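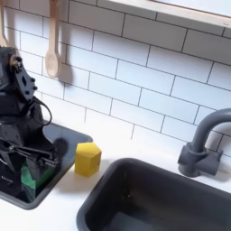
*Arm and gripper at the small sink, tiled wall side.*

# About Nutow

Nutow runs automated handling for shared kitchens and light food preparation sites. The company was set up in Brindwood by Emrys Samuel, a controls engineer, and Yusri Chong, who managed contract kitchens before that and still writes our shift procedures. We have 21 employees. The workshop and office are on Quinlan Street, and the field team works out of Jakbridge.

## What we do

We install arms at sink and counter stations and program them for short repeat tasks: picking up a cleaning block, moving small items off the counter, placing them back at a taught position. Grippers are parallel-jaw. Every task is first taught on a practice counter in Brindwood, then retaught on the customer's own counter. Sink depth, rim height and faucet reach differ enough between sites that we do not copy positions from one to another.

A station goes live after 301 consecutive cycles with no operator reset. If a cycle fails, the count returns to zero.

## What changes for kitchen staff

Sink work is usually shared out in short turns across a shift. With an arm at the station, those turns become two jobs:

- **Station lead.** Starts and stops the arm, clears faults, logs each reset. Training takes 13 hours and is paid at the normal rate by the site.
- **Finishing.** Checks items by hand and handles anything outside the arm's task list — knives, glass, anything over 700 grams.

Staff spend less time bent over a basin and more time checking and recording. Some people prefer this and some do not. At our Jakbridge sites two station leads asked to go back to prep work in the first month, and both did. We now ask each site to rotate the role.

We do not quote headcount savings. Our contracts state that hours released by a station are first offered to the existing crew, and the site manager reports to us every November on where those hours went. Crews get a copy of the same report.

## How we work with sites

Yusri Chong visits before any equipment is ordered and works one full shift. The task list is agreed with the people who use the sink, and it can be changed later by the station lead without a call to us. Any staff member may stop the arm. Stops are logged by time and fault code only — names are not recorded.

Service requests go to the Jakbridge team. Site visits are booked through the Brindwood office.

Page last revised February 21, 2025.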